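Heat Embossing Powders: Frequently Asked Questions

Which powder should I start with?

A clear, fine-grain powder. It takes the colour of the ink beneath it, so one jar covers most cards. Bellora Clear Fine is the one we stock in the 40 ml jar. The Jurkwood powders are coarser and suit large, solid stamps.

Why does powder stick where I did not stamp?

Static, or oil from the fingers. Wipe the card with an anti-static pouch before inking, then pour the powder and tap the back of the card twice. Stray grains can be lifted with a dry, fine brush before heating. Once melted they cannot be removed cleanly.

How long should I heat the image?

Let the tool warm up away from the card, then hold it 2 inches from the surface. Move on as soon as the powder turns from grainy to glossy. Overheated powder sinks into the card and looks flat and greasy. 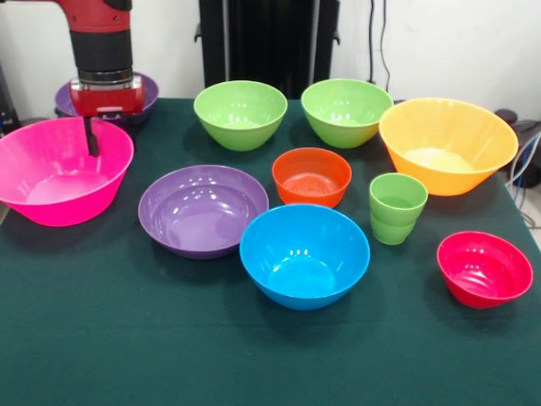 Can I use ordinary dye ink under the powder?

Most dye inks dry before the powder can grip. Use a pigment ink or a clear embossing ink, and pour the powder straight after stamping. If only dye ink is to hand, stamp one small image at a time on coated card.

What weight of card is suitable?

We recommend 200 gsm or heavier. Thinner card curls under heat – it can sometimes be flattened beneath a heavy book once cool, but a large embossed area may crack.

Can leftover powder go back in the jar?

Yes. Pour over a folded sheet of scrap paper and funnel the excess back. Keep glitter mixes such as Casado Frost apart from plain powders, as a few stray flecks will show in every later image.

Does embossing work on vellum?

It does, with short bursts of heat from below. Plornine vellum scorches sooner than plain card, so test an offcut first.

Comments (3)

inkyfingers: The anti-static tip cured my speckled backgrounds. I had been blaming the powder.

papernook: Is the Jurkwood white opaque on black card? Mine looks grey.

tealandtwine: @papernook try a second layer while the first is still warm. Worked on my October cards.

Related articles

Choosing a heat tool
Cleaning clear stamps
Storing ink pads flat
Reader gallery (1,115 cards)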